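Getting pen marks off a white table with a microfibre towel

834 views | 13 shares

Marker wipes off most smooth white tops if you go gently. You need a blue microfibre towel, warm water and a drop of washing-up liquid. I use Gumivex, but any mild one will do.

1. Fold the towel into a flat pad. Keep the label on the upper side so it doesn't scratch.

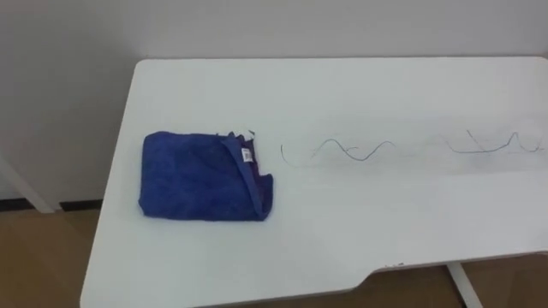
2. Dampen one face and bunch the cloth up for stubborn spots. Press down and

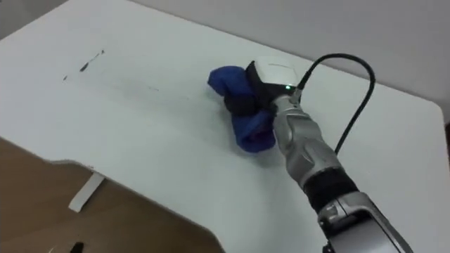 work in small circles, then leave it for up to 11 minutes if the ink is old. Don't use scouring powder.

3. Refold to a clean side and pick up any threads or hairs.
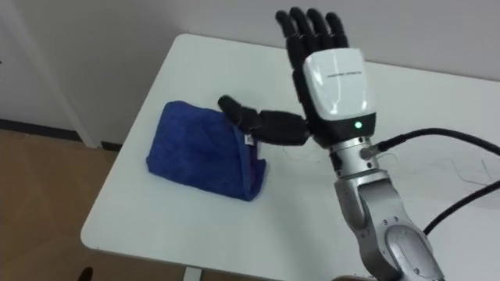 4. Dry the top and check it from a low angle. Go over any faint lines again.
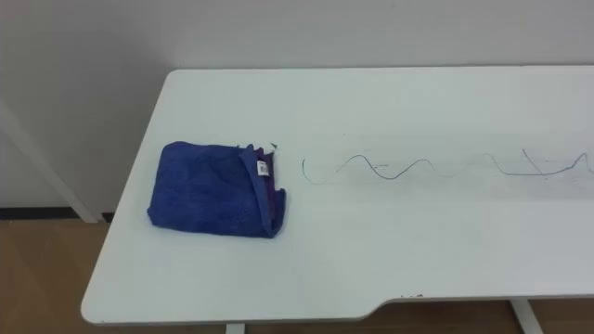

Can I wash the towel with everything else?
Wash it separately and leave out the fabric softener, as it clogs the fibres.

Contact | © Kandalia | Back to top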